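4. Recording the snack-sorting set

By now you've charged both grippers and named your session folder. This section covers the sorting task, which gave us the most trouble in the Skutis study and ended up being my favorite!

4.1 Dressing the table

1. Spread the patterned cloth over the desk. I know a plain one would be easier on the tracker, but we want the policy to cope with busy backgrounds.
2. Put the books, pen holder and vase along the wall. They don't need to match the last session.
3. Scatter the wrapped snacks, and mix the big bags in with the small packets. Put the amber glass dish wherever you like — Bindu Menon sometimes starts with it tipped on its side, and I've stolen the habit.

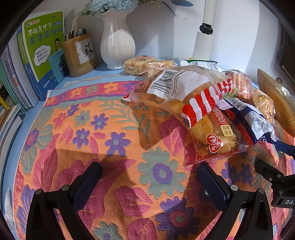
4. Hold both grippers over the cloth and keep still for a slow breath before you reach for anything. The position estimate settles then, and if you skip it the whole take may drift.

Note: Change the layout after every 35 takes. We logged 1610 takes in July and kept 1129, and most of the ones we threw out had a rushed start.

4.2 Picking and placing

5. Pick a packet near the front of the pile and close the fingers on it gently. You want the pads flat against the wrapper, one on each side.
6. Lift it clear of its neighbors, then carry it to the bowl at a normal speed (pretend you're putting away groceries).

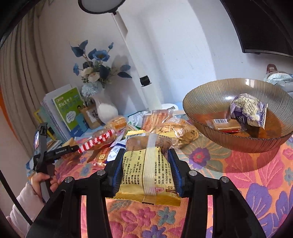 7. Open the fingers all the way before you back off. A half-open release teaches the policy to drag things, and Venkatesh Alva and I spent a miserable week finding that out.
8. Keep going until you've placed seven items, then stop the take.

Caution: Don't squeeze crumbly things to get a better grip. If a packet slips, let it go and try again in the same take. We keep those retries, and the policy trained with them recovered from slips far more often than the one trained on clean takes only.

Caution: If two people are recording at one table, agree out loud who goes first. Fingertips that bump can knock the pads out of line, and then you're back to the calibration in section 3.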